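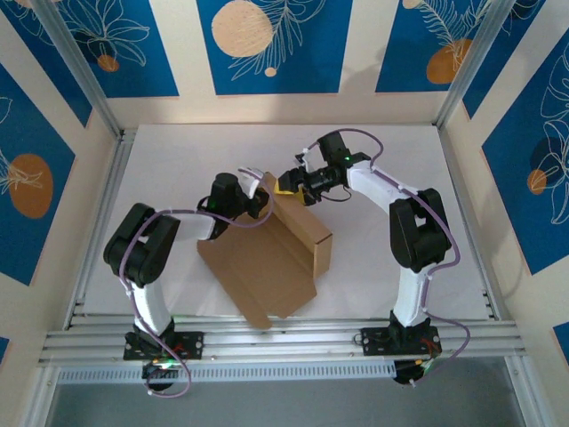 Dinesh Ekanayake has spent eight years on a book about one border parish, and he speaks of it without hurry. *The Tithe and the Gun* studies Istow between two land laws, when chapel people and church people stopped buying bread from each other.

"I did not want to write about doctrine," he told me. "I wanted to know who refused to pay, and what his neighbours said to him after."

His main source is the Rodham letters, 215 of them, kept by a land agent's family. He read them in a cold room in Brotholm in February, with 40 minutes allowed for each bundle.
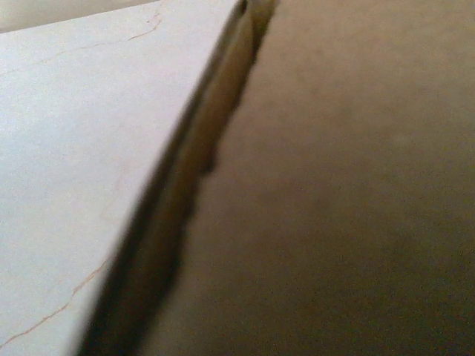
Did he find that religion caused the violence in Istow? He thinks it gave people their sides, but the rents gave them the anger.

This view is not shared by everybody. The historian Nautiyal, in a long review, wrote that Ekanayake makes the preachers too small. He accepts a part of it. "The sermons are mostly lost — I have 20, and they are all from one man. Perhaps he was a mild man. I say so in chapter three, but maybe I should say it louder."
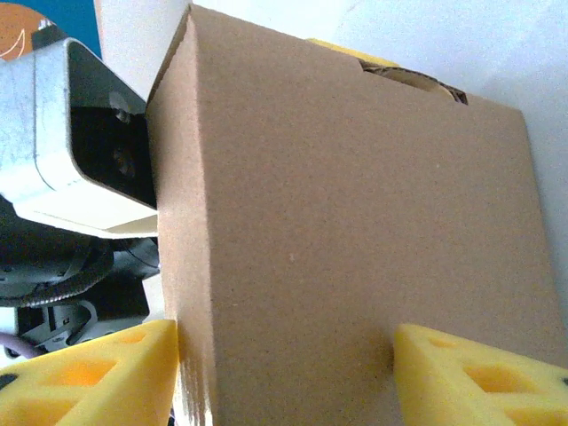
*The hardback edition is out now; a paperback will follow.*

He is already working on the next parish, across the river. The letters there are fewer, he said, and the handwriting is much worse.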